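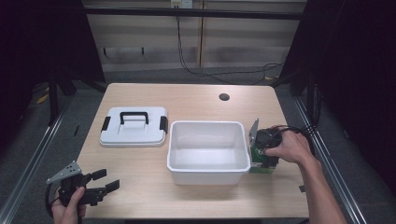

The Siregar carry bin, open, with the lid beside it.

Siregar Latching Carry Bin, review after a winter of use

I bought the Siregar to hold mending. Before that the mending lived in a grocery bag on the back of the bedroom door, and a bag is fine for holding clothes but bad for holding a seam ripper. I wanted something with a flat bottom, a lid that stays on, and a handle, so I could take it from the closet to the table and back. I have had it since the fall and it has been used most weeks.

The price was 36 dollars at the housewares store in Farnville. I have seen it online for a few dollars less, but shipping made up the difference. For a plastic box that is on the high side. The Kendbridge box of about the same footprint costs half that, and I own one of those too, so I will compare them where it matters.

What you get

A white tub, a white lid with a black handle over the middle, and a black latch on each side of the lid. There is no tray, no divider and no insert of any kind. If you want the inside split up you have to do it yourself. The paper label around mine said the divider set was sold separately, and the store didn't carry it.

The tub is shallow. This is the first thing to know, and the online photos don't make it plain. If you are picturing a file box or something to put sweaters in, look elsewhere. A folded pair of jeans goes in with room over it for a shirt and the small stuff. Two pairs of jeans and the lid has to be pushed down, and I don't like doing that with latches.

The shallowness is why I kept it. With the grocery bag I was always pulling the whole thing out to get to the bottom. In the Siregar everything sits more or less in one layer and I can see what I have. Thread along one wall, scissors and ripper in a glasses case, the pin tin in a corner, and the clothes on top. When the clothes come out, the tools are right there.

The latches

These were stiff for the first couple of weeks. I could close them with a thumb, but opening them took a fingernail, and I broke one (a nail, the latch was fine). They have loosened since then to where I can open them without thinking, and they still close with a good snap. I was worried they would keep loosening and go slack. So far they haven't.

You do have to do both. With only one latched, the lid will lift on the other side when you pick the box up, and if it is heavy the whole tub swings down. I did this once in the hall and spent a while picking pins out of the runner. That is my own fault, but a lot of people are going to do it, and a warning on the label wouldn't hurt.

The Kendbridge has a lid that just presses on. It is quicker, and for a box that sits on a shelf it is all you need. I would not carry it by the lid for any distance.

The handle

The handle is on the lid and everything hangs from it, so the latches are doing all the work when you carry the box. I don't love that design in general. On this one it holds. I have carried it with a full load of mending and a heavy pair of shears down the stairs many times. For a test, I also put canned tomatoes in it and walked around the yard. The lid bowed up slightly in the middle and went flat again when I set it down. I wouldn't store it loaded like that, and I wouldn't carry glass jars in it.

The handle is comfortable enough for a trip through the house. I took it on the bus to Rellodville for a repair night at the library, which is a longer carry, and by the end I had switched hands several times. If you need something to carry for a long way, get a bag with a strap.

One complaint. The handle makes the box hard to stack. The Kendbridge boxes stack flat and these don't. My closet shelf has one open spot, so it doesn't bother me much, but if you were going to buy three or four of these for a shelf system I would think about it first.

Cleaning

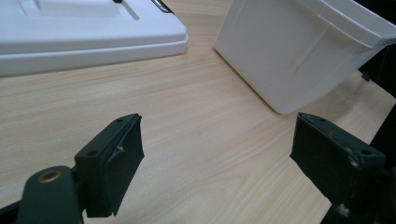 I chalk hems, and chalk gets into everything. A damp cloth takes it off the inside of the tub with no trouble. The lid takes longer. It has edges and ridges on top that hold dust, and where the panel meets the ridge I use an old toothbrush. Under the latches is the worst place. Lint packs in there and a cloth won't reach it. Every month or so I go after it with a toothpick.

I have not put it in the dishwasher. The label didn't say either way, and I wouldn't trust the latches to the heat. Warm water and dish soap in the bathtub did the job after a bottle of fabric glue leaked. The glue peeled off the plastic in one piece once it dried.

White shows everything. I got a pencil mark on it the first day and a smear of blue from new denim after that. The pencil came off. The denim mostly came off. If they made it in gray I would have bought gray.

How the lid seals

It doesn't, and it isn't sold as if it does. There is no gasket on mine. It keeps out dust and the cat, and it kept out a light rain on the walk from the bus stop. I would not use it for flour or pet food, and I would not leave it on a porch. Some of the online reviews complain about this. There were 1,709 of them when I looked, and I read more than I should have on a Sunday morning with coffee. The common gripes were the missing seal, the price, and latches that arrived cracked. Mine arrived fine, but I picked it off a shelf and had a look at it first. I would suggest doing the same if you can.

Other uses

My neighbor Onyekachi Idahosa bought one after borrowing mine, and she keeps seed packets and plant markers in hers. She says it is the right depth for packets standing at a slant, and she carries it out to the raised beds and sets it in the dirt. Hers has been outside a good deal more than mine and she says the white has held up, though she keeps it in the shed overnight. She did put dividers in, cut from a cereal box. I have copied her on this and it helps. The cardboard keeps the thread from rolling into the clothes.

I can see it working for a first aid box, shoe polish, a kid's markers, or bills and envelopes if you still do those on paper. It would be poor for yarn. Yarn wants height, and I had one sweater's worth in there for a week and the lid was always half pushed off.

Where it could be better

A shallow tray that drops inside would fix most of my complaints. Small things slide when you walk, and with a flat open floor they all end up at the low end. I'd pay 5 dollars more for a tray and not think about it.

I would also like the latches to be some other color than the handle. That sounds fussy, but I work at night under a lamp and I have grabbed for one and found the other.

And the corners. They are rounded, which is easy on the hands and the closet door, but it means a square tin doesn't fit tight in a corner. It leans. I put the buttons in a round tin and moved on.

Compared to the bag

I get the mending done now. I had clothes in that bag for over 20 months, including a coat with only the lining torn at the pocket, and the repair took one evening. I can't give a plastic box all the credit for that. Some of it was that I had spent the money and felt I should use the thing. But having the scissors and the thread and the torn item in the same place, and being able to set it all on the table in one trip, does make it easier to start – and starting was always the trouble for me.

Who should buy it

If you have a small job you do in different rooms, and the tools for it are light and mostly flat, this is a good box. If it will sit on a shelf and stay there, buy the Kendbridge and keep the change. If you need it watertight or deep, it isn't either one.

Four out of five. I took one off for the price and the lack of any kind of tray. The latches I would have marked down in the first week, but I have stopped noticing them.

Update: the store in Farnville has the divider set now. I haven't bought it. The cereal box is still working.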